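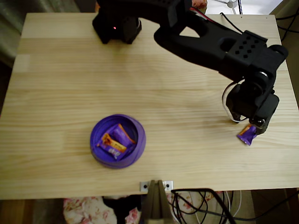 Candy bar in a purple and orange wrapper, pine tabletop

Liposome storage: fridge or freezer?

silvia_v
We make small batches of drug-loaded liposomes and keep them at 2 degrees. By day 16 the particle size has crept up and some of the drug has leaked out. Would freezing help?

Skimora
Not without a cryoprotectant. Ice will wreck the membranes. Try sucrose, inside and outside the vesicles.

K. Seidel
I'd leave the freezer alone. What's your lipid? If it's unsaturated, look at oxidation first. Flush the vials with nitrogen and keep them dark.

silvia_v
Egg PC and cholesterol, 2 to 1. No nitrogen so far.

K. Seidel
Then start there.

Skimora
Disagree. Oxidation in the fridge over that time is usually minor. I'd suspect fusion. A bit of PEG-lipid sorted it for us.

Geeta M
PEG can change your release profile, so run a control. And check the pH of the buffer, hydrolysis gets missed a lot.

K. Seidel
Agree on pH. Still wouldn't add PEG before trying nitrogen.

silvia_v
Thanks all. I'll split the next batch, nitrogen on half, and measure pH on both. Will post the sizes in September.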